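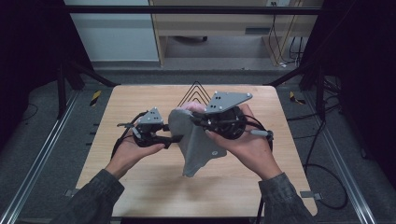 Wosstead, 08/01/2021

Cloth is made of threads, and each thread is made of thin fibers twisted together. The twist presses the fibers against each other, so they grip and do not slide apart.

In woven cloth, one set of threads runs lengthwise. This is the warp. The other set, the weft, goes over and under it. Pull along either set and the cloth stretches very little. Pull from corner to corner and it gives more, as the small squares lean over.

Knitted cloth is made of loops. Loops change shape when pulled, so a knitted sock fits over a heel.

Text: Yaqin Shi

This site uses cookies. Accept | Settings
© Braltlow | Contact | Back to top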